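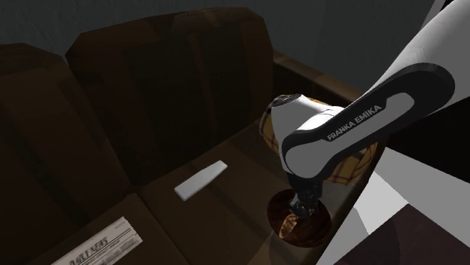

Page last changed: August, in the evening

Fulgencio Chávez has been repairing old radios for most of his adult life, and he still gets up out of his chair when one of them starts to hum. I spent a Friday afternoon in his workshop in Pleltgate, and in that time he stood up for a hum four times. "You hear that?" he asked me at the first one, a big walnut table set with a cloth front. "That's the filter capacitors asking for help. Give it a minute, it'll get louder." It got louder. He was delighted!

I'd come to talk to him about listening, which is the thing he'd rather talk about anyway. The repair side he can explain in ten minutes, he says, and the rest is burning your fingers. What he loves is what comes out of the speaker once the set is working, especially late at night on the AM and shortwave bands, when stations from a long way off start drifting in.

"My grandmother had one in the kitchen," he told me. "It was tuned to one station and you did not touch the dial. I was nine before I touched the dial. She was out feeding the chickens, and I turned it maybe half an inch and there was a man speaking a language I had never heard in my life. I turned it right back. I couldn't sleep that night."

He never found out what the language was. He has a guess, which changes. These days he leans toward Hungarian.

The workshop is the front half of what used to be a shoe store, and he has kept the long wall of shelves. There are radios on all of it, grouped in a way I couldn't work out until he told me they're arranged by how well they pick up the low end of the band. The best performers are nearest the window. Down at the bottom of the heap (his words) is a portable made by a firm called Gelier, with a cracked dial and a handle tied on with string. He won't part with it. "It's deaf as a post, but the tone! Put a cello through that and you'll want to cry."

So we put a cello through it. He has a little transmitter on the bench that reaches as far as the back door, and he played me part of a recital he had recorded off the air years ago. I'm no judge of these things, but the sound was warm and close, with a bit of woolliness around the edges, and I did not want him to switch it off.

I asked him what a beginner should buy, and he waved the question away with a screwdriver. "Ask your relatives first. Somebody has one in a closet. Don't plug it in! Bring it to a person who knows, or read up for a month and then open it. The old sets can bite. But the closet radio is the one you'll care about, so start there."

When he does have to recommend something you can simply turn on and use, he points people to a plain battery set with a real tuning knob. He is firm about the knob. Buttons that jump from one station to the next skip over everything he likes, he says, meaning the whistles, the half-buried voices, the dance band that fades up for one chorus and sinks away again.

"People think the static is the part in the way," he said. "I like to know how far a thing has come. When it's scratchy, I can hear the miles."

The farthest he has ever heard on the AM band, using the set beside his bed and a wire strung out to the plum tree, is 1,563 miles. He worked it out with a school atlas and a ruler and then had a neighbor check it. The station was giving farm prices. He wrote to them, describing what he'd heard and the time he'd heard it, and they sent back a card with a picture of their mast on it. The card is in a frame over the cash register, and he took it down so I could hold it.

That habit of writing to stations is how he met Krešimir Jurić, who came by partway through the afternoon with a bag of rolls and sat down on an upturned crate as though it had his name on it. The two of them had been writing to the same stations for years before they discovered they lived 10 minutes apart. They found out when an engineer at one of those stations replied to both and mentioned, in passing, that their town seemed to be full of listeners.

"Full!" said Jurić. "It was us two."

"It was a very good letter, though," said Chávez.

Jurić's interest is in the weather up above, the changing layers that bend a radio signal back down to the ground once the sun has set. He keeps notebooks going back to his student days, with a line for each evening. He opened one for me at random and read out loud: clear sky, band noisy until nine, two stations fighting on the same spot, one of them playing accordion. "I remember that accordion," he said, and he hummed it. Chávez joined in on the second line.

They argue, too, and happily. Jurić thinks the best hour is just before dawn, when the daytime stations haven't yet come up to full power and the far ones are still hanging on. Chávez is an evening man. He likes dusk, with the dial filling up as you sit there, and he says that getting out of bed at four for the radio is something you do for love when you're 20 and for your bladder at his age. Jurić said that he had the schedule for both, and they laughed until Chávez had to put down his soldering iron.

I wanted to know about aerials, having always supposed you needed something grand on the roof. Both of them shook their heads. A good length of wire, kept away from house wiring and brought in before a storm, will do more than most people expect. Jurić's runs along a garden fence. Chávez began with one wound around a broom handle, which he still has, although the broom has gone. Indoors, the cheapest improvement is to turn the radio itself. There's a rod inside most AM sets that picks up better from its two sides than from its ends, so a quarter turn, 90 degrees, can lift a weak station right up or make a loud local one drop away. He had me try it with the Gelier on my knees. I swung it slowly toward the window, and a woman reading the news disappeared, and in the space where she'd been there was a ball game.

I may have shouted.

"There she goes," said Jurić to nobody in particular, and passed me a roll.

Other things hide in the hiss as well, and most of them come from inside the house. Phone chargers are bad. Dimmer switches are worse. Chávez once spent most of a winter hunting down a buzz that came on every evening at supper, and traced it in the end to a lamp on a timer in his own hallway. His advice is to run the radio on batteries, switch off everything you can stand to do without, and bring things back one by one. Then sit in the dark for a while, he says, and go slowly. Most people tune far too fast. He allows himself a full hour to cross the band, with a pencil in his hand.

The rolls were finished by the time the light started to go, and all three of us had drifted toward the window end of the shelves. Chávez turned on a tall set with Ornurik in gold letters across the dial and waited for it to warm up, one hand flat on the lid. A little music came first, then a lot of rushing noise, and then, very faint, a man talking quickly. None of us could understand him.

"Hungarian," said Chávez.

"Portuguese," said Jurić, and reached for his notebook.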